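List: teleop-and-demos
Subject: Re: handheld grippers vs. remote control for two-hand tasks
Date: 4/24/18

The container task is the one I keep coming back to when people ask this, so I'll answer with that. It's the food storage tub with the lime-green rim and the wire basket on the white table, done with a gripper in each hand.

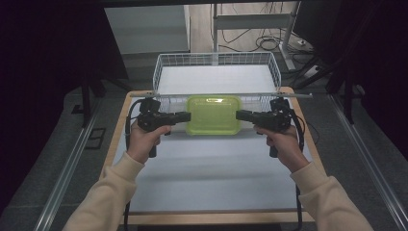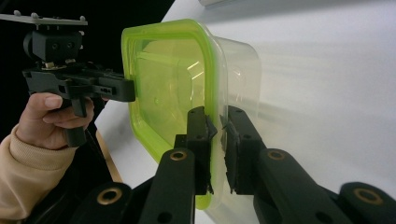

Now to your points. I've cut your message down to the parts I'm answering.

> We have been collecting by remote control only, using the
> Skilten leader arms. It works but it is slow. A new person
> needs most of a day before their demos are worth keeping.
> Is the handheld route really any faster once you count
> the cleanup afterward?

Yes, for us it is. We ran both at the Pleldale site in March, with the same people and the same tasks. We ended up with 3,759 handheld demos and 725 by remote control. The hours were not quite equal, so don't read the gap as a straight ratio, but it's a big gap either way. The cleanup is real. You lose demos where tracking drops out, and you lose more where the person did something with their wrists that the arm can't do. Even after throwing those out we were well ahead.

The time to train a new person is also much shorter. With the handhelds most people are making usable demos within the hour. With the leader arms they spend the first session learning how hard to pull and how far the follower lags behind them.

> What about wrist angles? Our arms run out of joint range
> long before a person does. I worry we would collect a lot
> of motion the robot simply can't play back.

You will, if you don't check as you go. We collected for two weeks before anyone ran the playback test, and 39 demos out of one batch had to be dropped because the left wrist rolled over too far. The person had found a comfortable way to turn a tub and used it every time. Now we run the reach check at the end of each batch and tell the person right away. They adjust quickly once they know. The check script is in the Ung repo under tools, and it takes a URDF and a folder of trajectories. It doesn't do self-collision between the two arms very well. If somebody has a better version I'd like to have it.

One thing that helped was putting the table at the height it will have in front of the robot, and having the person stand where the robot base will be. If the person is free to walk around the table, they will, and then half of the motion comes from their feet. We put tape on the carpet for the toes.

> Do you get anything useful about contact? With remote
> control at least we log the motor currents on the follower.

This is where remote control still wins, in my opinion. With the handhelds you get jaw opening and the wrist camera, and nothing about force. The operator feels the plastic through the trigger, at least a little, and adjusts, but none of that gets into the log. For thin-walled tubs that matters. When the policy runs on the arms it closes to the same opening it saw in the demos, and if the pads on the robot are a bit thicker than the pads on the handhelds, it squeezes harder. We had tubs pop out of the jaws for this reason and spent too long looking for the problem in the training.

So: use the same pads on both, and change them at the same time. Pads wear. The edges fray and begin to curl, and after a while they look different enough in the wrist camera that I would not want half my data with fresh ones and half with old ones. We write down the pad change in the batch notes.

Where I'd still pick remote control is anything with a tight fit or a hard push. We tried pressing lids onto tubs with the handhelds and the demos looked fine, but the playback was poor. The same task collected on the leader arms needed far fewer demos to get going.

> How do you tell your people to do the task? We let everyone
> do it their own way and the policy seems confused.

We did that too at first. Now there is one page of instructions per task, and for two-hand work it mostly says which hand does what. For the tubs it reads like this:

Start with both grippers open and apart.
Take the rim with one finger inside the wall and one outside.
Don't bring in the second gripper until the first one has hold.
When handing over, both grippers hold for a moment before the first lets go.
If you drop it, stop and mark the demo. Don't pick it up and carry on.

The fourth line made the most difference. People are quick at passing things from hand to hand and they don't notice the moment when both hands are on it. If that moment is only a couple of camera frames long, the policy doesn't learn it, and you get one arm letting go early. Asking people to slow down in general did not work for us. They slowed down the reaching and kept the handover as fast as before. Asking for a short hold did work.

On the last line, I know some groups keep the recoveries and train on them. We want to try that, but as a separate set, labeled, so we can leave it out again.

Vary the start positions more than you think you need to. We had 4 marked positions for the basket and people put the tub in nearly the same spot relative to it every time, so we may as well have had one. Now the start position comes up on a screen before each demo.

> Last thing, cables. Ours are a mess.

So are ours. We run one down each side of the table, off the edge and back along the floor, and that keeps them out from between the hands at least. The Teter mounts have a small hook for strain relief and I'd use it – we broke two connectors before we did. A cable that pulls on the hand also changes how people move. They start holding the gripper a little low on that side without knowing it. I haven't tried going wireless. I've heard the timing between the two hands gets hard to trust, and for handovers that would be a problem.

I can share the instruction pages for the tub tasks if they're of use. They're short. I can't share the demos yet, that's waiting on a release form, and I'll post to the list when it's settled.

If you do run both on your Skilten setup, please log the operator hours for each from the first day. We didn't, and we had to piece ours together from the door records.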